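Home | News | Services | Newsletter | Contact

Towel swap at the Rellville bathhouse starts in November

The old white towels are on their way out. Starting in November, the Rellville bathhouse will hand out olive green terry towels at the front desk, in bath size only. We ordered 786 of them from Nogueira, which also supplies the pool at Narari.

White looked good for the first year and then it didn't. Sunscreen, hair dye and rust from the locker hooks all left marks that bleach wouldn't lift, and by last spring we had pulled 315 towels for rags. The green hides more, and it can go through a normal warm wash with the robes.

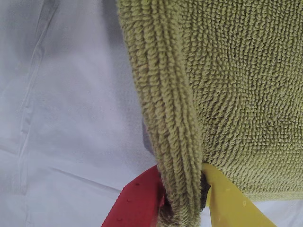
The new towels are looped on both sides, so they take longer to dry than the flat-weave ones we tried over the summer. Several members told us the flat ones felt like a tablecloth. We heard that often enough to go back to terry, even with the extra time in the dryers.

A few notes on care, for members who buy their own from the desk. Wash them once before you use them, with nothing else in the load. Skip fabric softener — it coats the loops and they stop soaking up water. If a loop pulls loose, snip it level with small scissors and don't tug on it. Shake each towel out before it goes in the dryer, and fold it in thirds if you want it to fit the locker shelf.

The limit is still 2 towels per visit. Please drop used ones in the bins by the showers and leave the benches clear. The bins are emptied at noon and again at closing.

White towels that are still in decent shape will go to the animal shelter in Fistitz. If you have one of ours at home, bring it back any Friday and we'll add it to the pile. There's no charge for late returns.

Shares 14 | Comments 3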